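## Getting things out from under a low cabinet

If your house is anything like ours, half of what you lose ends up under a cabinet — pens, bottle caps, the one puzzle piece you needed in December. I used to drag the whole thing away from the wall, and I have the scratched floor to show for it!

1. Get right down on the floor and shine a flashlight along the gap from one end.
2. Take a yardstick with a loop of tape on the tip, sticky side out, and slide it in flat.
3. Start at the wall and sweep slowly toward you, so nothing gets pushed farther back.
4. Check the corner last. Ours is where everything gathers, mostly dust and my husband's guitar picks.

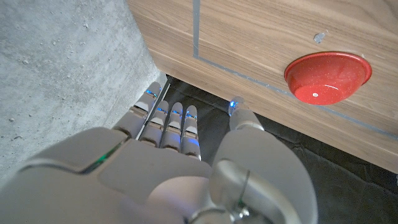 *The narrow gap under a wooden cabinet, next to a concrete wall.*

Wipe the yardstick when you're done and put it back where you'll find it — mine hangs inside the broom closet.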